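Skevdale Court Residents' Association
Shared Courtyard and Terrace: Spring Safety Inspection
Inspection date: 24 April 2018
Inspector: Sota Ueda
Received for the office by: Jadwiga Śliwiński

Ratings: S = satisfactory, A = attention needed, U = unsafe, close off at once

1. Entrances and gates
1.1 Dimgate Street gate closes and latches unaided: A
Comment: Latch catches only when pushed. Oltmanns to adjust the closer within 30 days.
1.2 Gate signs legible: S
1.3 Emergency exit route clear to a width of 60 inches: S

2. Walking surfaces
2.1 Pavers level, no raised edges: A
Comment: Two pavers by the north downspout have lifted. Marked with paint. Repeat item from March.
2.2 Drain covers seated: S
2.3 Steps and handrail secure: S
Comment: Lower bracket retightened during the inspection.

3. Lighting and power
3.1 Path lights working after dark: A
Comment: Fixture 23 does not come on. Lamp to be replaced.
3.2 Outdoor outlets covered and GFCI tested: S
3.3 No extension cords across walkways: S

4. Planters and trees
4.1 Planters stable and away from exits: S
4.2 Dead or hanging limbs: A
Comment: One limb over the Drinedell side fence. Work order 63 opened.

5. Outdoor furniture
5.1 Tables stand firm under hand pressure: S
5.2 Slats free of splinters and sharp edges: S
5.3 Chairs and benches, fasteners tight: A
Comment: Bench by the mail room has a loose armrest bolt. Usable until repaired.
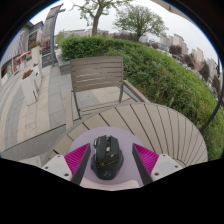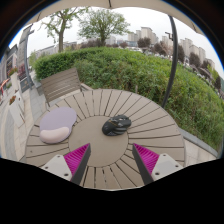
Round slatted table, with a black computer mouse and a lavender pad.

6. Fire safety
6.1 Extinguisher in cabinet, gauge in the green: S
6.2 Grill area clear of leaves and stored items: A
Comment: Leaves behind the grill enclosure. Grounds crew notified.
6.3 No smoking signs posted: S

Overall result: Open for use. No items rated U. Items rated A remain on the repair list until signed off by the office.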